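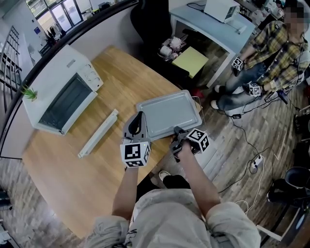 *The tray and the small white oven, on the honey-coloured table.*

The open day at Prundus was billed as a chance to "meet the kitchen of tomorrow", and I went along on 23 August 2023 with the modest hope of meeting lunch. The Movoven people had the upstairs room, the one with the good light and the bad chairs, and their subject was the countertop oven: how it comes apart, how it goes back together, and how often a normal household bothers to do either.

My household has bothered 2 times in 12 years, so I kept quiet and stood near the back.

They had one white toaster oven on the wooden table, with dark glass in the door, two round knobs on the side panel and a spiky little plant on top. I can't recommend the plant as a long-term arrangement. A second white oven was on a desk behind, turned at an angle and trailing its cord, like a cousin waiting to be introduced.

The tray got most of the attention. It's a plain rectangular thing, matte silver with a raised rim, and at one point it was up off the table. The wire rack lay beside it, and a long white bar was laid diagonally in front of the oven. I took the bar for a handle and wasn't brave enough to ask.

What I learned, in no particular order:

- The tray and the rack come out before you do anything else. I have been wiping around mine.
- Baking soda paste gets 5 minutes, then a soft cloth. The steel wool stays in the drawer.
- If you can't remember which way up the rack goes, neither can anyone else.

Shibata, who were across the hall with rice cookers, drew the bigger crowd, mainly by serving rice. The Movoven room had mugs, a nice cluster of white ones on a low surface below the desk. I never did find the coffee to go with them.

Clelell had the stairwell and a display of tea towels. I bought one, number 2545 according to the sticker, and have no idea whether that's the pattern or the size of the print run.

Entry was free, parking was not. There's another open day in October, with dishwashers. I'll probably go, and I might clean the tray first.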